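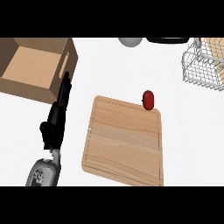 An open cardboard box on a white tabletop.

I moved to Mackay with nine boxes marked KITCHEN and a firm belief that I owned very little. Ha! By the second night I was eating crackers over the sink, too tired to hunt for a plate, and wondering who on earth had packed three gravy boats (me, obviously).

The new place is small. The kitchen has two drawers, one of which sticks, and a pantry the width of a cereal box. So I called my friend Jucélia Dantas, who has moved more times than anyone I know, and she told me to leave everything packed for the whole of June and only pull out what I needed to make dinner. Whatever was still in there on the last night could go.

I hated this idea and did it anyway. 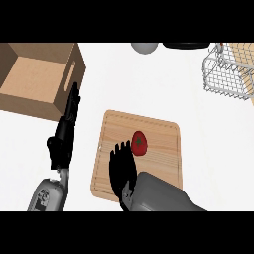
The first week I cooked like a camper - one pan, one knife, one big spoon - and it was kind of great! I made a lot of toast. I made my aunt's bean stew, which wants 200 grams of beans and most of an afternoon, and I ate it out of a mug. Week two I caved and dug out the colander. The waffle iron stayed where it was, and so did the fondue set I've hauled through three apartments without melting a single piece of cheese.

When the month was up I sold a few things and put $728 toward a real table, a plain round one that seats four if everybody likes each other. The gravy boats went to my neighbor. I kept one. My sister is coming for Thanksgiving and she'll ask.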